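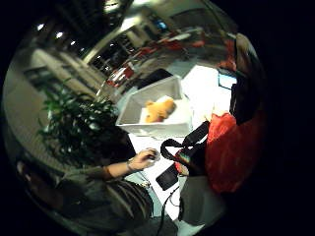

Print this page | E-mail this ticket

Gripper recordings drifting partway through a demo
Opened by: Karla Galindo
Product: Besolon handheld gripper, Clirkden recorder
Status: Open, waiting on customer

Karla, Apr 21, 2020
Hi all! So I've been teaching our arm the plush-in-the-bin job by hand (white bin on the white table, soft orange toy, you know the one) and my recordings have gone funny. I do the whole motion with the handheld, save it, play it back, and for the first bit the path looks lovely. Then somewhere past the middle it slides off sideways and the gripper ends up thinking it's well outside the bin. I did 20 demos this morning and 4 of them are like that. Same toy, same bin, same me.

Things I've tried so far:
- restarted the recorder, no change
- swapped the USB cable for the one from Potow, no change
- wiped the lens with a proper cloth, no change but it did feel nice to do
- went slower. Maybe a bit better? Hard to say.

Recorder log says "tracking quality low" near the end of each bad one and then carries on as if nothing happened, which I think is a bit cheeky. Can it please stop and tell me instead?

Milovan Radonjić
Hi Karla, what sort of surface are you working on, and how close do you get to the bin before it drifts? Also send the firmware version.

Karla
Plain white table, white bin, white cloth or pad in the bottom of the bin. Ohhh. I can see where you're going with this. Firmware is whatever shipped in the box, I'll check after lunch. I do get in very close, right down over the rim, and the bad ones all seem to go when I dip inside.

Milovan Radonjić
Yes, that would be my first guess. Once you're down in the bin the camera has mostly white to look at and the tracker has very little to hang on to. It's a wide lens, so leave some clutter around the bin where it can see it. Please don't tidy up! Bags, plants, phones, all fine as long as they stay put during the demo. Anything that moves will hurt you, so hands off the table while somebody else is recording.

Karla
Well, clutter I can do. There's a big red-orange plastic bag next to the bin, a leafy pot plant on the other side, a phone, a bag with a rainbow patch on it. It's like a garage sale up here. The hands part might be my problem though, we do tend to lean in and fiddle with things on the table. I'll have a word with everybody, me included.

Firmware checked: it's the old one. Updating now.

Costel Trajkovski
Jumping in from the Clirkden side. The recorder can stop on low tracking, it's just off by default. Settings, Capture, "Halt on poor tracking", and set the limit to 300 milliseconds. You'll get a beep and the demo goes in the reject folder. Redo the mapping pass after the update too, the old map won't load properly.

Karla
Found it, thank you Costel! New map done, everybody has been told to keep their mitts to themselves. Did 3 demos before I had to give the room back and the beep went off on one, right as I dipped over the rim. So the warning works, but I've still got the drift. Would a patterned cloth in the bottom be cheating, or would the arm need the same cloth later on?

Milovan Radonjić
Not cheating. Mix it up, some with the pattern and some with the plain white, or it may learn to look for the cloth. Send me the rejected file when you can and I'll leave this open.

Print this page | E-mail this ticket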